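Okay, a few of you asked what went wrong with the box-opening policy after my grumpy message in June, and I promised a proper thread once I had slept. I have slept. Get a coffee, I'm not good at short.

Background for anyone new: I'm at Wivus, we're a small team in Cadstead, and we train two-arm manipulation in simulation before anything goes near the real cell. The task is called Mészáros internally (after the street our old office was on, long story, there was a bakery). Left arm opens a lidded box, right arm comes over and helps with the lid, both arms go home. It sounds like nothing. It has eaten my spring.

We evaluate in batches of 200 episodes. The last batch before the trouble scored beautifully, 88 percent, and I sent a very cheerful message to everybody and went out and bought pastries. I would like those pastries back, or at least the cheerful message.

The next morning Chrysoula Kourkoulas asked me whether I'd watched any of the episodes or just read the number. She asked it very kindly. I had read the number.

So we sat down together and started watching, and by the third one I had gone quiet. The left arm would go down to the corner of the box and get to work, and the right arm would come partway over the table and stop. No tremble, no drift. It would stay there until the episode ended.

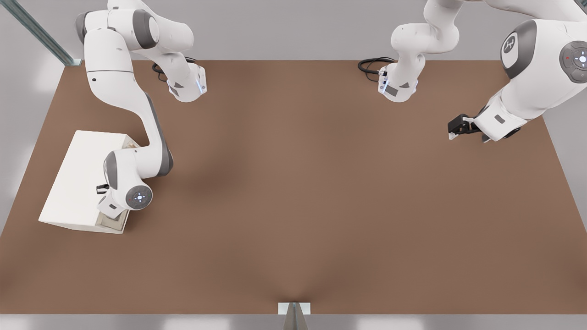 Left arm at the corner of the box, right arm out over the table. Sim render from the bad batch.

First thought, naturally, was that the policy was being lazy. You can get that with two arms: if one of them can scrape through the task alone, the other learns to keep out of the way, and the reward doesn't mind a bit. I was so sure of this that I spent a day and a half rewriting the reward to pay the right arm for touching the lid. It made no difference whatsoever. Same hover, same height.

Second thought was collisions. Maybe the right arm had learned to be scared of the left forearm, which does swing a long way out. We moved the box, we moved it again, we took the box out completely. The right arm went to its spot and stopped there with no box on the table at all, which was a bit spooky to watch at seven in the evening with the heating off.

That was the clue, though! A policy that was reacting to anything would have changed its mind when the box went away. So Chrysoula stopped looking at the policy and went to look at what the right arm was being told to do, and found that it wasn't being told anything. The commands going into the simulator were perfectly sensible. They were just never reaching the joints.

What we had was a safety stop. Findidport (our bridge layer, the bit that passes commands to either the simulator or the real controllers) has a watchdog on each arm. If an arm's commands arrive late too many times, the watchdog holds that arm where it is. Good feature, I'm glad it exists, I argued for it myself a year ago and would again.

The trouble is that in June we'd raised the control rate to 1000 Hz on the left arm and left the right arm's config at 400. One line in one file. The watchdog was comparing both arms against the left arm's clock, so it decided the right arm was hopelessly late, every single episode, and held it partway through its reach. It did log a warning. The warning went to a file I had stopped opening because it used to be noisy, and I'm the one who made it noisy in the first place.

And the 88 percent? The success check looked only at whether the lid had shifted. It never asked what the right arm was up to. The left arm had been dragging the lid by itself and collecting full marks for both of them, poor thing.

Now the part that bothers me, and the reason I'm writing all this out — the hold was per arm. One arm stopped and the other carried on pulling as if it had a partner. In simulation that costs you a week and some pride. On the real cell it means one arm putting load on something that the other one is supposed to be steadying, with people standing about who think "stopped" means stopped. We had a date to move to hardware, and it was close.

What we changed, in case it's useful to anybody with a similar setup. A hold on either arm now holds both. Each watchdog reads its own arm's rate, and the bridge won't start if the two don't match. A held arm ends the episode as a failure, whatever the lid is doing. And the warning prints in the terminal in big ugly capitals.

We reran the same 200 with the new check on the old config and it scored zero, as it should have all along. With the config fixed, the right arm comes all the way across. The policy is pretty mediocre, if you're wondering, it fumbles the far edge of the lid a lot. I'm oddly fond of it.

Hardware date has been pushed back. Chrysoula wants to pull the network cable on each arm mid-task and see what the other one does before we let it near a real box, and I've said yes to all of it.

Someone asked in the replies whether the config check is something we can share. I think so, it's small, let me tidy out the swearing in the comments first. And yes, I now watch at least ten episodes before I go to the bakery.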